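Aarti Tyagi
Right, it's August and I've decided this is the month I sort out the cloth situation. Thread, because I know at least 2 of you care about this as much as I do.

Aarti Tyagi
Background: we moved the shop to Ziltambridge last year and every cleaning cloth we own came along in one giant bag. Blue ones, yellow ones, old tea towels, half a flannelette sheet. All washed together. All fluffy in the wrong way.

Aarti Tyagi
So I tipped the lot out after closing and sorted by colour. Yellow is for glass and counters. Blue is for the loo and never, ever leaves the loo. Tea towels are for dishes. The sheet is for rags and I'm cutting it up tonight with the good scissors (don't tell Mum).

Aarti Tyagi
The big win so far is washing them by themselves. Warm wash, a tiny bit of liquid, no fabric softener. Softener leaves a film and then your windows go streaky and you blame the windows. I blamed ours for months!

Aarti Tyagi
Someone asked about drying. Line if you can, low heat if you can't. I did a load on high once and they came out like crackers.

Aarti Tyagi
Folding! I used to fold them in thirds all perfect like a hotel and then grab one and the whole stack would fall over. Now I fold in half, in half again, and stand them up in a shoebox like records. Grukstead boots, size 11, excellent shoebox, very sturdy.

Aarti Tyagi
Also please shake them out before you fold. They twist up in the wash and if you fold a twisted one it stays twisted, and then you're wiping the counter with a rope.

Aarti Tyagi
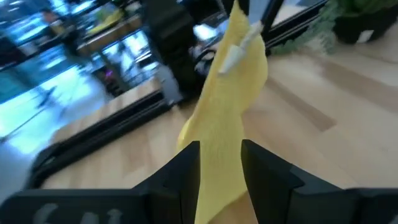 Anyway, yellow pile. I'm keeping the ones that still feel soft and a bit grabby when you run your hand over them. If it just pushes the water along the counter it goes in the floor bucket. I'm being ruthless, I've only rescued one back out of the bucket and I had my reasons.

Aarti Tyagi
Floors are a whole other thing. Pale boards show every single drip, so I go along the planks with a cloth that's well wrung out, then straight over it with a dry one. Chávez brand floor soap if you can find it, but only a capful. The bottle says two and the bottle is wrong.

Aarti Tyagi
And wipe the plant leaves while you're at it! Damp cloth, one hand under the leaf, go gently. The trailing ones collect dust like you wouldn't believe.

Aarti Tyagi
Replying to everyone at once: no, I don't iron them. Yes, I've tried paper towel on glass, it leaves bits. The Ullovmont spray is fine but vinegar and water does the same job and your shop only smells like chips for ten minutes.

Aarti Tyagi
OK, the washer's beeping and there's still half a sheet to cut up. If you've got a trick for getting coffee out of a tea towel, put it below, I've got a pile of them soaking in the sink.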